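As normas ainda não chegaram às pinças de mão

Quem compra um braço robótico industrial recebe um manual, uma avaliação de risco e um plano de manutenção. Quem usa uma pinça de mão para gravar demonstrações costuma receber um cabo e boa sorte. Defendo que isto mude, e que mude antes de haver mais projetos como o Orby ou o Navo a trocar dados entre si.

O problema é de registo. No Drusen reunimos 3497 demonstrações de tarefas de mesa, e em quase 130 delas não conseguimos dizer em que estado estavam as almofadas dos dedos. Um forro gasto agarra de outra maneira. Se essa informação não acompanha a gravação, quem treina um modelo com ela trabalha às cegas.

Fumiko Onishi, que coordena as sessões no Hayashi, propõe uma ficha curta: estado do forro, folga das articulações, percurso dos cabos, objetos em cima da mesa. Preenche-se em 2 minutos. Já ouvi dizer que é burocracia. Também o era etiquetar amostras, e hoje nenhum laboratório sério aceita um frasco sem etiqueta.

Eu acrescentaria uma regra: definir por escrito quando se troca o forro. Não me interessa muito se o limite é de horas ou de repetições, desde que seja igual para todos os operadores e conste dos dados publicados. E os cabos deviam ter um trajeto fixo, longe das pernas de quem trabalha. 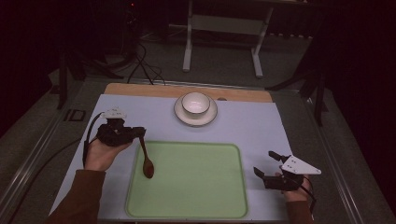
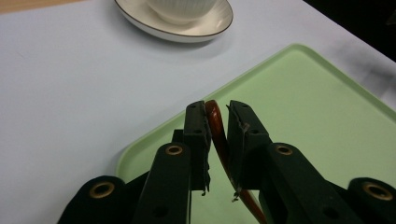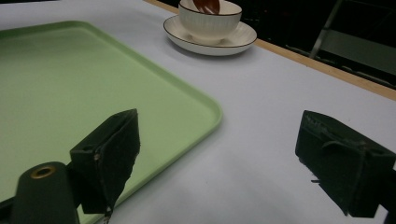 Trabalho de mesa com pinças de mão: tabuleiro verde-claro e loiça branca nas três imagens; na segunda, fios soltos no forro dos dedos.

Comentários (3)

rmartins
De acordo com a ficha. Mas quem a verifica? Cá preenchem-se no fim do dia, de memória.

Célia P.
Trocamos o forro a cada 55 sessões. Número escolhido a olho, confesso.

tecnico_norte
Falta falar da calibração, que me dá mais dores de cabeça do que o forro.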